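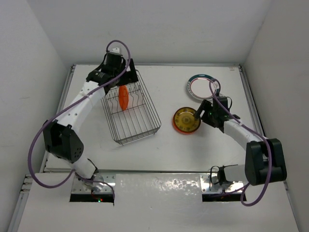
Getting Along With a Wire Dish Rack

I have owned a dishwasher for exactly one stretch of my adult life, and it leaked. So I wash by hand, twice a day, and the thing that makes or breaks that routine for me is the rack. Soap is soap. A sponge is a sponge. But a bad rack (or a good rack used badly) means wet plates in the cupboard, a puddle creeping toward the toaster, and that faint pond smell I think we've all met at somebody's house.

I've had plastic ones, a bamboo one that went fuzzy on me, and a big two-story contraption from Wedero that I gave away after a month. What I always come back to is plain wire. It's cheap, it dries fast, and you can see at a glance where the gunk is. These are my notes on living with one, updated a bit now that a few of you have written in with your own tricks.

Where to put it

Everybody puts the rack right beside the sink, square to the wall, and leaves it there until they move out. Try turning it. I set mine at a slant on the counter, with one short end pointing more or less at my elbow, and I stopped knocking cups off the corner with my sleeve. It uses a little more counter, yes. If you have a narrow strip between the sink and the stove this won't work and you should keep it straight.

Leave a finger's width between the rack and the wall, too. When it's jammed up tight, the splashes run down behind it and stay there. I pulled mine out once in February after a long lazy stretch and found a tea-colored line on the paint that took me most of a morning to scrub off.

If you're left-handed, wash on the right and rack on the left. My neighbor Salamatu Briggs is left-handed and had been crossing her arms over the sink for years before she switched things around. She came over specially to tell me — that's the kind of street we live on!

Loading it

Those curved wire dividers are for plates, and plates like to face the same way. Put the biggest at the far end and work down to saucers, so each one leans a little on its divider and none of them touch. If two plates touch, the water sits between them in a neat wet circle and you'll be drying them by hand anyway. For deep pasta bowls I skip every other slot. Shallow soup plates can usually go in each one, though mine have a wide lip and I have to fuss with them.

The open part with the long straight rods is for everything that won't stand up. Bowls go upside down and tipped, with one edge propped on the rim of the rack. Glasses upside down, same idea. A glass sitting perfectly flat on a mat traps steam inside and comes out foggy, but on wire the air gets in underneath and it dries clear in no time.

Mugs with a hollow in the bottom are a nuisance. You know the ones, they hold a tiny lake on top when you turn them over. Give them a good tilt and the lake runs off. Or flick them with a towel as you walk by, which is what I do.

Pots go on last and come off first. I used to pile the big pot on top of everything like a hat, and then nothing under it dried. Now I wipe it and put it straight back on the stove.

Knives I don't put in the rack at all. I wash them, dry them, and put them away while I'm still thinking about them. Jummai Etim wrote to say she keeps a folded dish towel at the end of the counter only for knives, blades pointing to the wall, and I've started doing the same.

The order of washing

Glasses, then silverware, then plates, then the greasy things. You've heard it before, your grandmother said it, she was right. What I'd add is that the rack wants a slightly different order from the sink. I leave the glasses until I've finished that batch, lined up on a towel, and put the plates in their slots first. Then the glasses go into whatever room is left. It sounds fiddly but it saves me moving everything twice.

If you've got a crowd, do it in two rounds. We had 12 people for my aunt's birthday and I washed one round, had everybody with two free hands dry it, then filled the rack again and went and sat down. The second round dried by itself while we had cake.

What goes underneath

A tray, a mat, or a towel. I've tried all three and I have opinions!

The tray that comes with a rack is usually too shallow, and if it doesn't slope to the sink it's just a pond with edges. You can fix that by slipping something thin under the back, like a couple of jar lids or a strip cut from an old cork trivet. A small tilt is plenty. Too much and the plates all lean on each other and start chattering when you close a drawer.

The thick drying mats (mine is a Nunano, gray, nothing fancy) are good so long as you hang them up every night. Mine goes over the faucet at bedtime. If I forget, it's damp and sour by the second day. They go through the wash with the towels, no fabric softener, or they stop soaking anything up.

A plain folded bath towel works every bit as well as either one, and you already own it. Fold it in thirds longways. Swap it every day.

Cleaning the rack

Washing the thing that holds the clean dishes feels a bit silly and so people skip it. I do mine once a week when I change the kitchen towels.

Take everything off, put the rack in the sink, and run the hottest water you can stand over it with a squirt of dish soap. Then an old toothbrush along the bottom rods and especially where the wires cross. Those little joints are where the brown stuff collects. Rinse, shake it over the sink like you're shaking out a rug, and stand it on its end until it quits dripping.

For the chalky white crust you get with hard water, warm white vinegar. Don't boil it, your eyes will hate you. Lay rags soaked in vinegar over the crusty bits, leave them while you drink your coffee, then scrub. If your sink is big enough, you can soak the whole rack in half vinegar and half water. Rinse it well afterward, and please don't mix vinegar with bleach, ever, for any reason.

Rust is a different story. If it's only on the feet, rub it off with a ball of crumpled foil dipped in water, dry it really thoroughly, and push on a set of rubber caps from the hardware store. Olumide Ezeani, who reads this page from Tamuno, uses short bits of clear aquarium tubing slit down one side, and says they've outlasted every cap he ever bought. If the rust is up where the plates sit and the coating is peeling away, I'd let the rack go. Painting over it isn't worth the bother and you don't want flakes on your plates.

When a wire gets bent

It happens, usually when a heavy skillet has been dropped in. A thin rod will bend back fairly easily if you go slowly. Wrap a rag around it so you don't scratch the finish, hold the wire on either side of the kink with your thumbs, and ease it a little at a time. No yanking. If a divider has been squashed over to one side, slide a wooden spoon handle in next to it and lever gently. A weld that has popped open is sharp, so file the end or cover it or toss the rack out.

Other things a rack is good for

When I do replace one, the old one goes to work somewhere else. They're terrific for pot lids inside a deep cupboard, one lid per slot. I've got one in the hall closet holding file folders, and another that stands cutting boards and baking sheets on edge so I don't have to lift the whole stack to get at the bottom one. Kids' coloring books, same thing. Edeltraud Rothe sets seedling pots on hers outside and waters them right there, and the extra runs straight through.

I also rest jars on mine after I've soaked the labels off, and rubber gloves get pegged to the rim with a clothespin, fingers up.

A couple of questions I've had

Jummai Chukwu asked whether you need to dry the dishes with a towel if you have a rack. I don't, apart from knives, cast iron, and anything wooden. Wooden spoons I wipe and stand in a jar with the handles down.

Somebody else wanted to know how long is too long to leave dishes sitting out. I try to empty the rack before I start cooking again, mostly because I need the space. Overnight is fine in my house. If yours are still wet in the morning, you've got them packed too close, so spread them out, crack the window, and see how they look at lunchtime.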